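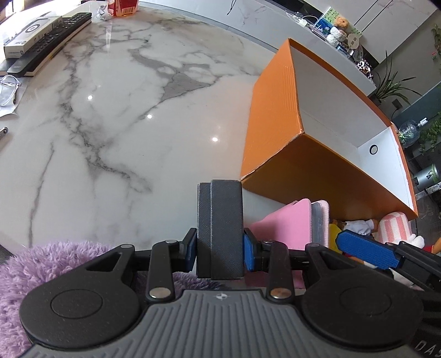

A gray box at the edge of the marble table.

Vermouth evening: what we tasted and what to do with your open bottle

Dear members,

Many of you wrote to me after the April letter and asked the same question: why does my Martini at home taste tired, when I buy a good gin? I asked back how old the vermouth was. One member answered that the bottle came with him from his previous apartment. So we made the June evening only for vermouth, and I want to report it for those who could not come.

Vermouth is a wine. It has some extra alcohol, herbs and usually sugar, and these help it to live longer than a table wine, but after opening it is still a wine and the air works on it. Sandro Benedetti brought two bottles of the same dry vermouth. One he had opened that afternoon, the other had stood open on his kitchen shelf for five months. We poured them without telling which was which, and every person at the table found the old one at the first sip. It was flat and a little like bruised apple, and the flower smell was completely gone.

With the sweet red vermouth the difference was smaller. Sugar and caramel hide much. Tuấn Ung even preferred the older red in his Manhattan, because he found it more soft and less bitter. I did not agree, but I write it down as he asked me to.

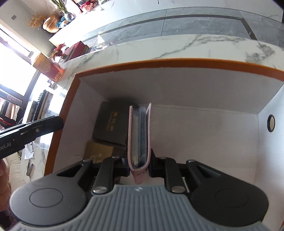

Pink card holder, with the sleeves inside.

Now the practical part. Keep every open vermouth in the refrigerator, standing up, with the cap closed well. The dry one I try to finish in one month, the red one in two. Buy the half bottle if your store has it, even when the price for the ounce is worse. If you have a big bottle, pour half of it into a small clean bottle on the first day, fill it up to the neck and do not touch it until the first half is finished. When a dry vermouth is already too old for the glass it can still go in the pan with mussels or chicken – my wife uses it this way and we don't buy cooking wine anymore.

For the second round we made a house drink which Sandro calls the Zollstead. It is a lighter cousin of the Bamboo, and it is good before dinner:

2 ounces dry vermouth, cold from the refrigerator
1 ounce fino sherry
1 teaspoon maraschino liqueur
2 dashes orange bitters

Stir with ice, not too long, as there is no strong spirit in it and it gets watery fast. Strain in a small cold glass and put a lemon peel over the top. I tried it at home also with a bianco vermouth, and then I left the maraschino away, otherwise it was too sweet for me. With salted almonds it is very nice. With olives I was less happy.

Somebody asked if a more expensive vermouth makes a better Zollstead. We did not test this properly, so I prefer not to say. Fresh was more important than anything else we changed that evening.

The next evening is about bitters. We meet again at Panerero, in the back room, at 8 p.m., and the date will come in the next letter. If you make your own bitters at home, please bring a small bottle with the ingredients written on it – last time we had to guess, and one guest has an allergy to walnut.

Written 6/24/19. Corrections to the recipe are welcome, just reply to this letter.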